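Small cases for pens and pencils are cheap, and they are useful in a workshop too, not only in school. I keep one near the workbench and one in the kitchen drawer, where the shopping list is written. Below are the habits that have worked for me – maybe some of them will work for you also.

## Open it flat before you fill it

Put the case on a clear table and open it completely, so that you can reach the tray with both hands. A case with a hinged lid should stay open by itself. If the lid falls down all the time, put something behind it while you work.

Take everything out first. Wipe the inside with a cloth that is a little damp, and go into the corners with a cotton swab. Pencil dust likes the corners very much. Let it dry with the lid open before you put anything back.

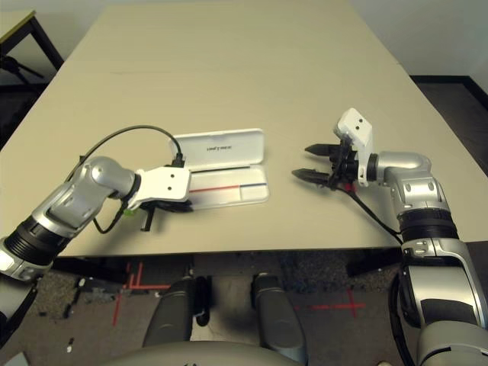 ## Long things first

Lay the longest pencil in the tray before anything else. If it does not go in straight, do not press it in on a diagonal, the point will break when you close the lid. Sharpen it shorter or keep it in a jar.

After this come the markers. I put them flat, with the cap pushed on until it clicks. The eraser goes last, at one end, and it should not lie against the printed part of a pencil. Soft erasers can stick to the paint after some weeks in a warm room.

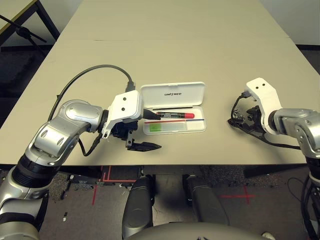 *Marker, red-and-blue pencil and green eraser in the tray, with the small compartment still free.*

## Use the small compartment for one thing only

Paper clips, or spare leads, or pencil stubs. When you mix them, you will pour everything out each time you need one clip. In my kitchen case I keep 6 clips there, no more.

## How much to keep

My mistake in March was to buy a box of 200 pencils from Drunmont, because the price was good. Most of them are still in the cupboard. For one case I now have this rule: one marker, one or two pencils, one eraser. If a new pen comes in, an old one goes out.

## Cleaning marks from white plastic

- Pencil: a clean eraser is enough.
- Permanent marker: a little rubbing alcohol on a cotton pad. Try it first on the bottom of the case, and stay away from printed letters – they can come off too.
- Sticky label: warm water with dish soap, wait, then rub with your thumb.

*Last changed May 2020*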